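Grendville Technical Reading Room
Progress report to the Grajales Fund
Period covered: March to June

1. Summary

The grant pays for sorting, listing and shelving the automotive books left to the reading room, and for desk storage for readers. The listing is on schedule. The shelving is behind, mostly on account of the foreign-language titles, which take longer to enter than we allowed for. Spending is within the budget agreed in the award letter.

2. Desk storage

Readers asked for a place to stand the books and papers they are using during a visit, so that the tabletops stay clear. We looked at closed boxes and at open file organizers and chose the open type. It has three upright bays and a low front, so a thin paperback can be put in and taken out with one hand. The perforated sides and back also make it easy to see what has been left behind at closing.

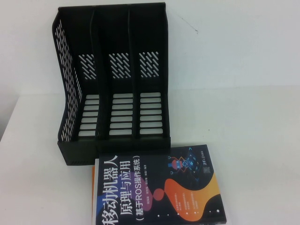 Three-bay file organizer on a white tabletop, with a paperback in front of it.

The supplier, Trivatia, delivered the first 4 organizers in May and will send the rest when the final desks are in place. Readers are asked to keep one bay for books and the other two for notes and folders. Large hardcovers do not fit well and will stay on the trolley. We have not bought labels yet. The first sample peeled, and we would like to try another kind before spending on a full set.

3. Listing and shelving

More than 500 books have now been entered in the catalog. English titles are finished apart from a small group with missing title pages. The remaining work is in what the staff call the Import section, made up of books published abroad or translated from another language. There are 26 titles in this section still to be entered.

These books need a fuller record than the others. Where a cover carries more than one language, each form of the title is entered, with an English version added for searching. A reader who knows only the German name of a work should be able to find the Chinese edition, and the other way around. Edition statements are copied as printed and then translated in the notes field. 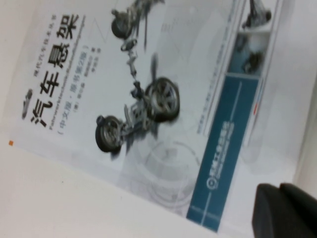 汽车悬架 (Automotive Suspension), Chinese edition, with the German subtitle "Fahrwerktechnik: Radaufhängungen."

Series names are also being recorded, which was not in the original plan. It adds a few minutes per book, but it lets us shelve volumes of the same series side by side. Suspension and steering will share a shelf, next to brakes.

4. Problems

The shelf brackets arrived in the wrong depth and had to be exchanged. This cost us 3 weeks. The books for that wall are in boxes in the back hall, listed by box number.

5. Next period

Finish the Import section. Put up the remaining shelves and empty the boxes. Set out the rest of the organizers and choose labels. Print a short subject guide for the front desk.

No change to the budget is requested. Receipts for the organizers and the exchanged brackets are attached to the financial form.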